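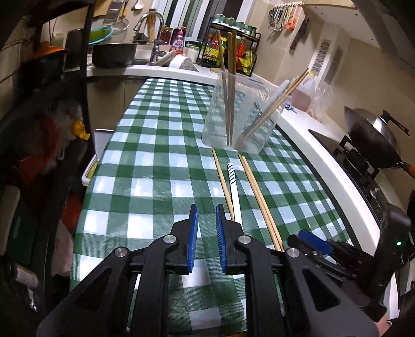

I have been putting off the chopstick situation since December. Every drawer in this kitchen got its turn over the winter, and the chopsticks kept getting moved from one to the next, like a kid nobody picked for the team. Last night I finally dumped them all out on the long table, on the green and white checkered cloth that shows every crease (it's shiny enough to glare back at you, too), and started pairing. The big clear container with the textured walls is what they're supposed to live in from now on. The dark brown ones went in at one side and a thin light pair at the other, leaning out over the rim, and then I got stuck on the white stick with the black markings near the end, lying on the cloth next to a lot of plain wood.

So. Some background, for those of you who weren't around for the move. We came here from Flercombe with 2 boxes marked UTENSILS and one marked MORE UTENSILS, in my sister's handwriting, and I think she was making a point. When you cook the way I do, which is a lot of noodles and a lot of standing at the counter eating out of whatever bowl is closest, the sticks pile up. Takeout pairs. Gift pairs. The set from the night market in Unedton that I paid way too much for and then never used because I was scared of the dishwasher.

My system, if you want to call it that, goes like this. Pairs that match get to stay. Pairs that almost match get to stay too, as long as they're the same length, since I'm not running a restaurant here. Singles go in the maybe pile. I gave the maybe pile until the end of the week last time and it lived on top of the fridge for four months, so this time I'm being strict and it gets one night.

Matching them is harder than it sounds! Light wood all looks the same under the kitchen light until you put two together and one is a hair thicker. I ended up rolling them on the table with my palm, which is how my friend Patricio Escobar does it (he'd want the credit). A straight one rolls quietly. A warped one goes tick, tick, tick. I found that weirdly satisfying and may have rolled some of them more than once.

The other thing I wanted to sort out was the container. I used to keep everything in a ceramic crock, a heavy brown thing from Henríquez, the housewares place that used to be by the bus station. Beautiful, but I could never see what was at the bottom, and what was at the bottom was crumbs. Clear plastic isn't going to win any prizes for looks. But I can see when it needs washing, and it weighs nothing, and I can carry it to the table with one hand while the other hand has the soup.

If you're doing this at home, wash the container first and let it dry all the way. Overnight, upside down on a rack. Wood sitting in even a little puddle goes gray at the tips and then it gets that smell. I put a folded paper towel in the bottom of mine and change it when I remember. And stand the eating ends up – I know people feel strongly about this, and Waldemar Sobczak left me a very long comment the last time it came up, but ends up dries faster and I'm sticking with it. Sorry, Waldemar.

Also please don't overfill. I did the first time and had to pull out a whole fistful to get one pair, and half of them ended up on the floor.

Things still on the list: the pots, which I have been pretending not to see. The lids, which do not belong to the pots. And the bowls, because I keep buying bowls. There's a shop called Resteta that has the little dipping ones and I've promised myself I won't go in until there's an empty shelf to put them on.

As for the patterned stick, I turned out two more drawers and the picnic bag and came up with a bottle opener and some soy sauce packets. It's in the maybe pile for tonight. If anybody who's eaten here has its other half in a coat pocket, text me before I go to bed.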